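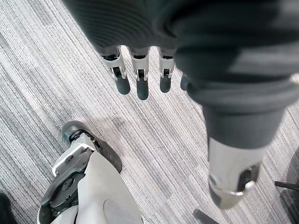

Fingers over the gray-and-white stripe, pointing down at the carpet.

Dye notebook, May 2021
Iron blacks, continued

Big day. I finally have a black I like! It still has a bit of brown in it if you take it to the window, but across the bench it reads as black, and it went on evenly, and the yarn doesn't feel like baling twine. Writing it all down now while the pot is still on the counter and I can remember what I did.

Background for anyone picking this book up cold: the plan is a black from tannin and iron only, no logwood, on the Godinho wool. Everything up to now has been some kind of gray. Nice grays (the pigeon one is pinned inside the front cover and I still want a sweater in it) but grays.

What changed this time

Tannin first, and for much longer. I used to rush this part. I'd simmer the galls, strain, put the wool in for an hour and go straight to the iron the same afternoon. Natália Vieira looked at my samples last time she was in and asked how long the wool had sat in the tannin, and when I told her she just raised her eyebrows. So this batch stayed in overnight with the lid on and the heat off, and came out a sort of milky tea color, noticeably darker than anything I'd had at that stage.

Galls crushed by hand with the big pestle, not the grinder. The grinder makes dust that gets through the cloth and sticks in the wool, and then you get dark freckles when the iron hits it. Crushed to peppercorn size is fine. Tied in the old muslin, which is on its last legs, so somebody please buy muslin.

Recipe as done

Wool: one 50 g skein, Godinho, scoured the day before, wetted out well
Galls: same weight as the wool
Water: 2000 ml, rainwater from the barrel
Heat: brought up slowly to 80 C, held an hour, heat off, left overnight
Iron: 2 percent on weight of fiber, dissolved separately in a jar of warm water, then strained into a fresh pot

I want to underline the fresh pot. Adding iron straight to the tannin bath turns the whole thing to ink, very satisfying to watch, and most of your color ends up as sludge on the bottom. Lift the wool out, squeeze it, give it one quick rinse, and then into the iron. It goes gray in seconds and keeps going. I don't think I'll ever get tired of that part. I had my phone timer running and completely forgot to look at it.

Kept it moving the whole time with the glass rod. Short iron bath, cool, then out to air on the rack. Then (new step!) back into the leftover tannin for a second go, and a second very short iron after that. This is where it crossed over from charcoal into black. The color deepened more on the second pass than on the first, which I did not expect at all.

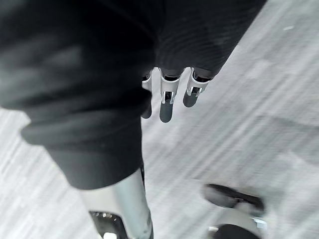 Black fabric in soft folds, fingertips showing under the lower edge.

Notes on looking at black

Black is hard to judge. I keep getting fooled, so I'm making some rules for the sample cards.

Look at it dry. Wet wool always looks wonderful. The pot I was so proud of last month dried to the color of a wet sidewalk.

Look at it in daylight and under the bench lamp, and write down both. The lamp warms everything up and hides green. Tannin blacks can go green or purple or brown depending on the tannin, and under the lamp I can't tell those apart.

Put it next to something you know is black. I've been using a scrap of the Stinari cotton for this, it's a factory black and a very cold one. Beside it my new skein is clearly warmer. I like that, it looks like a color someone made on purpose.

Texture counts for a lot too. The same dye looks deeper on a pile or a rib than it does on something flat and smooth, where the light just bounces back at you. I should be knitting a small swatch from each skein and putting that on the card next to the wound yarn. More work, I know, but the wound samples alone have been misleading me.

Rubbing and washing

Rub test on white cotton: a faint gray smudge dry, a darker one damp. Needs a better rinse, or a proper wash with neutral soap before it gets anywhere near a pale shirt. Second wash water ran nearly clear.

Handle: good, a little crisper than undyed. Compared with the heavy iron batch (see the awful one marked Prekis, the label has nothing to do with the yarn, I just wrote on whatever tag was in the drawer) it's a different material. That one snaps if you pull it. Iron does keep working on wool over the years, so I'm holding to the low amount and getting depth from the double dip.

Light test: one strip taped in the south window, half covered with card. Leave it alone until August, please, even if the window needs cleaning.

To try next

Same recipe on the Tatano linen. Plant fiber should love the tannin, and I suspect it'll need less iron.

Sumac leaf in place of galls, if there's enough left in the paper sack. Cheaper, and it grows along the road.

A weak indigo dip underneath, just one. The blue ought to cancel the brown and push the whole thing toward a proper raven color. I've been wanting an excuse to wake the vat up anyway, it's been sulking since the cold weather and smells of nothing, not a good sign.

Leftover tannin bath is in the lidded bucket under the sink, labeled. Iron jar is on the top shelf with the red lid. Don't use the glass rod for anything else until I've scrubbed it, it leaves gray on everything it touches, including me.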